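Joruvard 300 Interior Window Insert

Item: Joruvard 300
Category: Upper-floor residential, storefront buildings
Maker: Cendano
Availability: Made to order
Page revised 18 Aug 2023

Overview

The Joruvard 300 is a removable interior panel for existing windows in apartments above shops, restaurants and offices. It fits inside the window opening, on the room side of the original sash, and is held by compression. No screws enter the trim or the jamb. The original window stays in place and its appearance from the street is not altered apart from a slight change in reflection.

The insert is intended for older downtown buildings where the sashes cannot be replaced, either because of a local design review or because the owner wants to keep them. It reduces drafts and street noise. It does not repair a failed sash, and it should not be used to cover broken glass or active leaks.

Construction

The glazing is clear acrylic sheet in an aluminum channel. A hollow silicone tube runs around the full perimeter and takes up small differences in the opening. The tube is available in white, brown and black. Corners are joined with internal keys and can be taken apart if the sheet has to be changed.

Two pull tabs are supplied on the bottom edge. They fold flat behind the stool when the panel is seated.
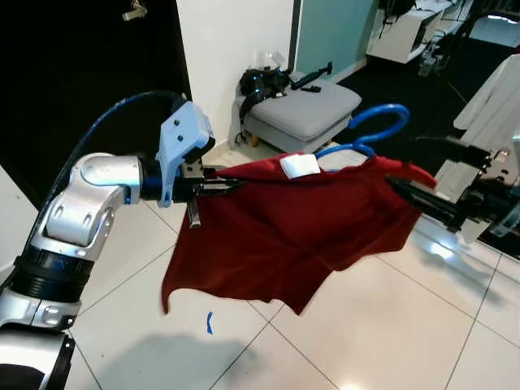 Dark red cloth, held at the left corner.

Sizing

Each insert is cut to a measured opening. Measure width at the top, middle and bottom, height at both sides, and both diagonals. Enter the figures as read and do not deduct for the seal. Deductions are made at the shop.

The largest height in a single panel is 5 feet. Taller openings are supplied as two panels with a meeting rail, which can be lined up with the check rail of a double-hung window. Arched heads are cut from a paper template traced on site. Openings that are badly out of square may need a shim strip on one side, ordered separately.

A flat surface is required on all four sides of the opening. Where interior shutters or deep hardware are present, send a sketch with the order.

Egress

Do not install the insert in a bedroom window that serves as a required emergency exit unless the local building official has accepted it. The panel comes out by hand with the pull tabs, but acceptance varies by town.

Care

Wash with mild soap, water and a soft cloth. Ammonia cleaners and paper towels will haze the sheet. Store panels upright, out of direct sun, in the sleeve supplied. Wipe the seal before refitting in the fall.

Condensation on the original glass usually means room air is getting past the seal. Reseat the panel, starting with the bottom edge, and check the corners.

Ordering

Single panel, standard seal: $300
Two-panel set with meeting rail: $600
Template cutting for arched heads: quoted per opening

Prices are for white or brown seal. Black seal is priced on request. Orders for whole buildings are handled separately, and a trial panel can be fitted in one unit before the rest are cut. Orders received now are scheduled for cutting in September.

Related items: Sharifi shim strip; Zoncombe storage sleeve, replacement

Measuring questions and building orders: Omid Mohammadi, Cendano order desk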